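# Container Return Cells: Questions from the Floor

Revised November 2019. Applies to the Mirberg sorting hall and to the trial bench upstairs. Questions came in through the shift leads and the paper box by the time clock. Similar ones have been merged. Send corrections to Wanting Wei, process engineering.

## General

### What is being automated?

The first handling step for returned beverage containers that the drum sorter rejects. At present a person at the reject table picks up each container, decides whether it is a can, a plastic bottle or something else, stands it upright and sets it in the correct lane. The cells will do this for cans only. Bottles, glass and anything with liquid in it stay with people.

### Why cans first?

Cans come in a small number of diameters and heights, and they show up well to the cameras. They are also most of what ends up on the reject table. The usual fault is that a can enters the drum at an angle, the reader misses the code, and the can is pushed out unread. There is nothing wrong with it. It needs to be picked up and presented again.

### Is the drum sorter being replaced?

No. The Pilley drum stays, with the same infeed, the same guards and the same lockout points. The cells are fed from its reject chute.

### How many cells will there be?

Two on the floor at Mirberg. The Gila site gets none in this phase. The bench setup upstairs is for development and will not be moved to production.

### What volume are they meant to take?

The reject table handles almost 4000 cans on a full day, all shifts together. The plan assumes that the cells take the plain cases and pass the rest. In the July trial, 912 cans were offered to the bench arm over 11 sessions. Cans that were crushed flat were removed from the batch beforehand, so the trial says nothing about those.

## Jobs and schedules

### Will the reject table positions be cut?

The two reject table positions on each shift become one reject table position and one cell attendant position. Headcount per shift is unchanged through the end of the phase. What happens in the following phase has not been decided, and this page will not guess at it.

### What does a cell attendant do?

- Clears cans the arm has dropped or refused.
- Empties the refusal bin.
- Wipes the camera windows at the start of the shift and after every meal break.
- Restarts the cell after a protective stop.
- Writes down each stop, with the code shown on the panel.

The attendant does not adjust the arm, change finger pads or edit any program. Those tasks belong to maintenance.

### Is the pay grade the same?

Attendant work is graded one step above reject table work. People who hold both qualifications are paid at the attendant grade for the whole shift, including hours spent at the table.

### Can I decline the training?

Yes. Reject table work continues, and declining has no effect on your present grade. You can ask for the training later. Places are given in the order requests are received, and a person who declines and then asks again goes to the end of the list.

### How long is the training?

It takes 17 hours, split over several shifts. All of it is paid and all of it falls inside scheduled hours. The last part is a supervised run with the assessor standing at the cell. If you do not pass, the supervised run is repeated, not the whole course.

### Will we still rotate?

Yes. Rotation between table and cell happens at each meal break. Several people asked for longer blocks at the cell, and the occupational health nurse asked for the opposite. The present interval is a compromise and will be reviewed.

### Does the cell set the pace at the table?

No. The cell and the table have separate buffers. If the cell stops, its share of the cans goes to the overflow crate, not onto the table. The crate is cleared when the cell is running again, or by the next shift. Attendants should not carry overflow to the table to help out. This has been done twice with good intentions, and it makes the table figures useless.

## Safety

### Is the arm fenced?

On the production floor, yes. Each cell has a full-height guard with one interlocked door. On the bench upstairs there is no fence. The arm there runs at reduced speed, and only people on the bench list may be inside the marked line while it is powered.

### Can it hurt me at low speed?

Yes. Reduced speed and limited force lower the risk of injury but do not remove it. The places to watch are the gap between the gripper fingers, the inside of the elbow, and any point where the arm can press a hand against a fixed surface. Treat a stationary arm as powered unless you have locked it out yourself.

### What is a protective stop?

The arm has met more resistance than expected, or a safety input has opened. The drives hold position. A restart takes a press of the blue button with the door closed. If the same stop occurs three times in an hour, leave the cell stopped and call maintenance. Do not keep restarting it.

### What about sharp edges?

Torn cans are still the main cause of hand injuries in the hall, and the cells will not change that in the short term. The arm refuses most torn cans, so the refusal bin will contain a higher share of them than the table does now. Cut-resistant gloves are required when emptying it. The thin gloves used at the table are not sufficient.

### Who may enter the cell?

Maintenance, and attendants who have completed the training. One person, one lock. If two people go in, two locks go on.

## How the handling works

### How does the arm decide what to do with a can?

A camera looks at the pick area and the software estimates where each can is and which way it lies. An upright can is taken from the side. A can lying down is harder. The arm first has to get a finger on each side of the barrel, and a can that is not trapped by something will roll when touched.

### Why does it nudge cans before picking them up?

The nudge is deliberate. One finger is lowered close to the surface and the can is moved against it, so that it stops rolling and its direction is known. Only then do the fingers close. People watching for the first time tend to report this as a fault.

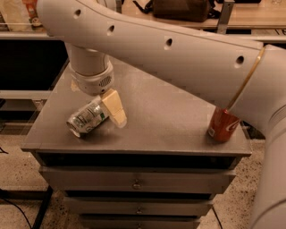

The nudge costs time on every can that lies down. It was kept because the alternative, closing directly from above, dented thin-walled cans and sent others off the surface. A dented can often fails the code reader a second time, and then the whole exercise has been wasted.

### Why are the finger pads so soft?

To spread the load on the can wall. The pads are a wear part. Stankevičius, the gripper supplier, ships them in pairs, and they are to be changed in pairs. A new pad opposite a worn one causes the can to twist as the grip closes. Attendants who notice twisting should record it as such and not as a drop.

### Does it read the label?

The arm does not. It uses the outline of the can and the two round ends. Printing and color matter only in that some designs reflect more light than others and confuse the outline. The deposit code is read afterward, in the lane, by the same type of reader that is fitted to the drum.

### What does it do badly?

- Cans stuck together by dried syrup. It treats the pair as one long object and refuses it.
- Cans standing hard against a side wall, where there is no room for the second finger.
- Partly full cans. The weight is wrong, and the grip slips on the way up.
- Cans with a straw or wrapper pushed into the opening.

Refusal is the correct result for all four. A refused can is not an error, and it is not counted against the shift.

### Is it faster than a person?

No. A practiced person at the table is considerably faster per can. The case for the cells rests on the night hours, on wrist strain, and on the difficulty of filling the table positions. Any chart that compares cans per minute side by side should be read with this in mind.

## Data and monitoring

### Do the cameras record people?

The pick camera is aimed at the pick area. Hands and forearms can come into view when an attendant clears a can. Images are kept for 30 days to investigate faults and are then deleted. They are not used for performance reviews or discipline. This is written into the site agreement, and a copy is posted next to the first-aid cabinet.

### Are stops logged against my name?

They are logged against the cell and the shift. The handwritten sheet has a box for initials so that maintenance can ask a question about the entry. The box may be left blank.

### Can I see the logs?

Yes. Ask the shift lead for the weekly printout. The raw files can be viewed on the engineering terminal, with someone from engineering present.

## Practical

### Who do I call when it stops?

1. Check the code on the panel against the card on the guard.
2. If the card says "attendant", follow the card.
3. If the card says "maintenance", call the hall extension and give the cell number and the code.
4. If there is no code and the panel is dark, press the emergency stop, then call.

### Can I bring visitors to see the bench?

With a day's notice to process engineering. Visitors stay outside the marked line. Drinks stay outside the room – a spill under the arm base in the summer cost a morning of work.

### I have an idea for improving the cell. Where does it go?

In the paper box, or to Wanting Wei directly. Include the cell, the kind of can and what you saw. The angled lip at the end of the pick tray came from the night shift, and so did the request to move the refusal bin to waist height, which is on order.

### When will this page be updated?

When the second cell has passed acceptance. Open items at this revision: the rotation interval, the glove specification for bin emptying, and whether Gila staff may train at Mirberg.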